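Rechercher sur le site OK

Accueil > Essais > Accessoires auto > Supports et rangement

Support de téléphone Hotura à ventouse : notre avis

Mis à jour le 1 déc. 2018

J'utilise ce support depuis juillet, surtout en ville, pour remplacer un Pesari dont la pince avait cassé. Il se compose d'une ventouse à levier, d'un bras articulé et d'un berceau à ressort. La pose prend une minute, à condition de dégraisser le verre avant.

En ville, allemande ou non, on regarde souvent le GPS.
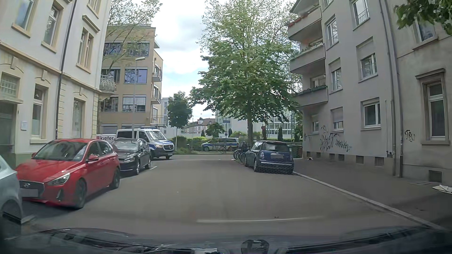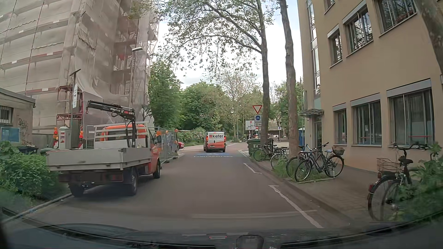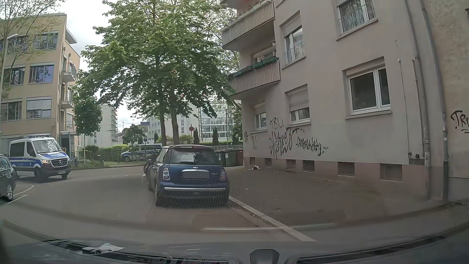
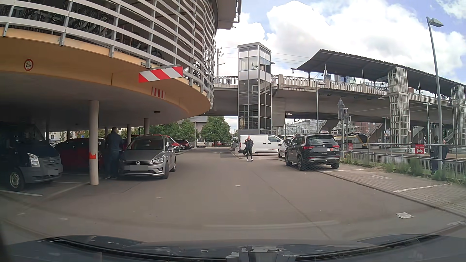
Le bras ne vibre presque pas sur les pavés. Le berceau tient bien un téléphone de 200 grammes, mais la mâchoire du bas appuie sur la prise de charge si on le centre mal. Jasmina Vukadinović, qui a le même, l'a monté à l'horizontale et n'a plus ce souci.

La ventouse est tombée deux fois en plein soleil. Je l'ai lavée à l'eau tiède et elle tient depuis. La molette reste dure à serrer avec des gants.

Note : 7 sur 10.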